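レコンビーの茶色いニット 一冬着たあとのレビュー

シェア 8　コメント 2

Lekonbyのセーターを買ったのは11月で、色は茶を選んだ。Festanoの通販で同じ型の紺も見たが、手持ちのズボンに合わせやすいほうにした。着心地は普通で、首まわりがちくちくすることはない。袖は自分には少し長い。
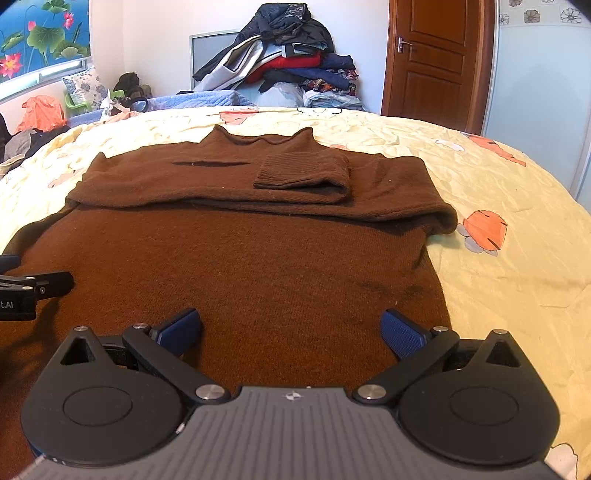
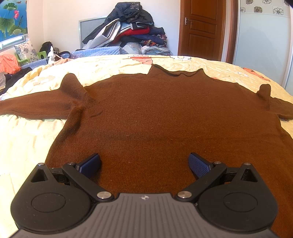 洗濯は毎回手洗いで、平干しにしている。型崩れは今のところなく、丈も変わらない。気になるのは毛玉より糸くずで、ベッドに広げると白っぽい小さな点が編み地についているのがわかる。濃い色なので目立つ。1000円のTakagiの洋服ブラシを使っているが、リブの溝に入ったものは指でつまむほうが早い。

収納はハンガーだと肩が伸びるので、たたんで引き出しに入れる。両袖を胸の前に折り、裾から二つに折るだけで済む。厚みがあるため、同じ段には2枚までにしている。同じものを買ったタータンさんは丸めてしまうそうだが、私のやり方だとしわは翌朝まで残らない。

来季も着る予定。袖の長さが気にならない人なら買ってよいと思う。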